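22 Dec 2022

Limewash test panels, Fuldale batch. Last entry before the break.

Took the second coat readings this morning. The panels from the north rack are still chalking when rubbed with a dry cloth. The south rack ones are better, only a faint mark on the cloth after ten strokes. Same putty, same water, so I am putting it down to the casein. The Daltby casein went in on the north rack only, and it had been open since November.

Weights for the repeat mix, so I don't have to hunt for them in January:
putty 536 g
water 297 g
casein solution 49 g
pigment as before (grey-blue, see the inside cover)

Sieve the pigment twice. I did it once last time and got streaks on three panels.

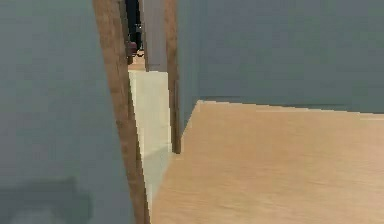 Ikonen brush is shedding again. Picked hairs out of the first coat with tweezers and lost most of an hour. The older flat brush holds less but lays off more evenly, and I'd use that for the remaining panels. Please don't leave either of them standing in the bucket overnight. Lime ruins the ferrule.

Misting: I wetted the boards until they stopped drinking, waited a few minutes, then went on with the first coat. On the two I forgot to mist the coat dried in patches and crazed at the corners. Keeping those back for comparison, marked M on the reverse.

Colour dries a good deal paler than it goes on. Don't judge it the same day. The strip I thought was far too dark on Monday is now close to the Cindstead card, perhaps a touch cold. 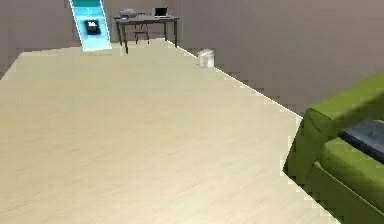
Rub test to be repeated at four weeks with the 100 g weight on the block. Earlier results were done by hand pressure and I don't trust them much. If the north rack still chalks, scrap it and start again with fresh casein.

Lids are on, putty tub has a finger of water over it. Topped up the damp box as well. Heating goes down to the frost setting tonight, so bring the casein solution indoors or make new. I'd make new.

Still to do: label the south rack, order sieve mesh, find the other half of the drying log.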